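Open day at the Pudon studio: saying goodbye to Grusero

I have watched Grusero since its first season, mostly with a dictionary beside me, so when the Pudon studio announced an open day before the final episodes I wrote for a ticket on the same evening. The visit was on 24 July 2021. We were 70 guests, divided into groups, and I was in the last group, which meant a long wait in the yard but more time inside, as no other group was pushing behind us.

For readers who do not follow the series: Eva and Rana are two sisters who inherit a ferry company on a lake and do not agree about anything. There are crimes, but the crimes are never the best part. The final season has 11 episodes, and when we visited two of them were still not filmed. We had to sign a paper that we would not write about the plot, and I will keep to it.

The tour began in the ferry office. On television it looks like a large room with a view over the harbour. In the studio it has three walls, and the harbour is a printed cloth hanging behind the window, with lamps between the cloth and the glass. The guide switched the lamps from morning to evening for us and the whole group became quiet. I was surprised how much care they give to things that the viewer will never read. The letters on Eva's desk are real letters, with complete sentences, addressed to customers who complain about the timetable. I read one of them to the end and it was quite funny.

After this we saw the kitchen of the mother's house. The colour of the cupboards is much stronger than on the screen, nearly orange, and the guide explained that it is corrected later in the picture. The stairs in the hall go up to a small platform and stop. An actor who goes to bed must stand there and wait until the scene is over. Somebody in our group asked if they talk to each other up there, and the answer was that they mostly look for a place to put their coffee.

The talk with Mathias Eder, who has written for the show from the start, was in the theatre at the centre of the building. He speaks slowly and thinks before he answers, which was good for me. He told us that the writers decided not to put pictures of old episodes into the last one. "People remember more than we believe," he said. "If Rana sits down in her father's chair, I don't have to show the father." A woman beside me wanted to know if there would be a film afterwards. He said no, then he said he should not have said no, and everybody laughed.

He was also asked about the second season, which many viewers did not like. I had expected some excuse. He said that they had changed the director too often and that he still could not watch the wedding episode. I like that episode, but I did not have the courage to tell him so in front of all the others.

The programme promised an hour for the talk and it took longer, so the visit to the sound department became very short. We heard the door of the ferry with and without the added noise, and then we had to go on. If the studio does this again, I would ask them for a microphone for the audience. From the back rows most of the questions could not be heard, and Mr Eder did not always repeat them. 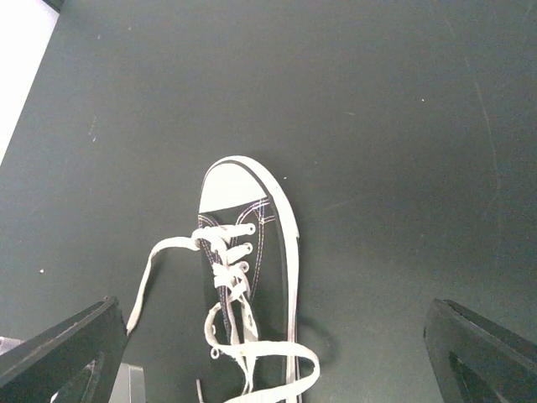
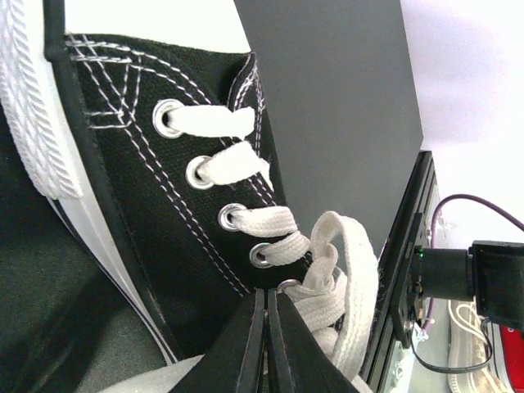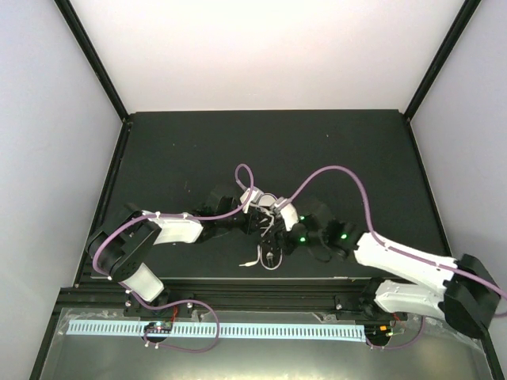
The costume department was the last stop and for me the favourite one. Regula Wyss showed us the coats of the two sisters, which hang on the same rail with a paper label for every scene. She told us that Eva's coats become lighter through the seasons and Rana's become darker, and I felt a little ashamed that I had never noticed it. Shoes are a bigger problem than coats, she said. Eva wears black canvas sneakers with white rubber at the sole, the same sort as in the first two pictures, and on a wet deck the white part looks dirty after one take. They clean it with a toothbrush between the shots. The white stitching is even worse, as you can see in the second picture how much of it there can be on one shoe. Rana has only brown leather boots and makes no trouble for anybody.

We were allowed to touch the fabrics on a separate table. The captain's jacket of the father is much heavier than I had thought, and the lining is torn on the left side, although he died in the first episode and the jacket was hardly used.

Practical matters: the entrance is behind the main gate and is badly signed, so come early. The bus stops across the road. There is a canteen with soup and sandwiches, where I paid by card without a problem. Taking photographs was not permitted in the ferry office or in the kitchen. The studio is planning another open day in December, when the last episode has been shown, and Ms Wyss said that some of the costumes will then be standing in the entrance hall. Tickets will be announced on the studio's page, and I have already asked to be put on the list.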